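February 2023

Teleop from half past eight. Magdolna Pálfi had the leader arms, I had the pedal and the log. Target for the Mumton set is 2,000 accepted demonstrations of the two-arm transfer; we closed the day on 1,674. At the present rate that leaves a few more days, provided the left leader stops drifting at the elbow. Re-zeroed it before lunch and again at three. The offset came back both times, same sign, so I suspect the coupling and have written to Szűcs for a replacement.

Rejected 34 episodes. Most were hesitations at the transfer, where the operator closes the receiving gripper, waits, doubts the contact and opens it again. A policy trained on that will learn to dither. I would sooner lose the episode than trim it, as trimming leaves a jump in the joint velocities that shows up later as a twitch.

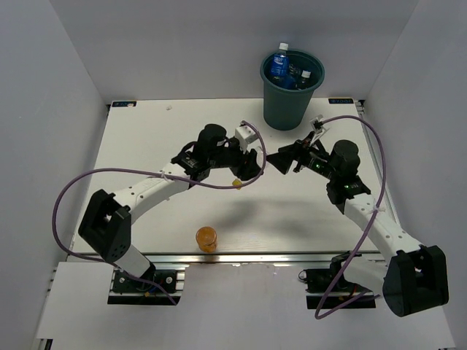 Cable routing occupied most of the afternoon. The purple lines to the grippers need enough slack for full wrist roll, and that slack has to go somewhere. At present the left one swings wide of the table and the right one arcs over toward the back corner before coming down the link, with a white cable tie on each arm holding the run. I don't like the right one. On a long reach toward the bucket a loop like that could catch a bottle cap, and the operator, watching the fingers, would be the last to notice. Proposed a second tie nearer the wrist. Magdolna objects that it will load the connector at the end of travel. She is probably right. We will try it at low speed first.

Changed the handover rule as well. Both grippers now pause facing each other at the centre before the giving side moves in. It costs almost 4 seconds an episode, but the Gradmont operators used the same convention in January and their grasp labels were much cleaner than ours.

Derkville wants the calibration file by Monday. Not started. Backed up the log, powered down the leaders, home by seven.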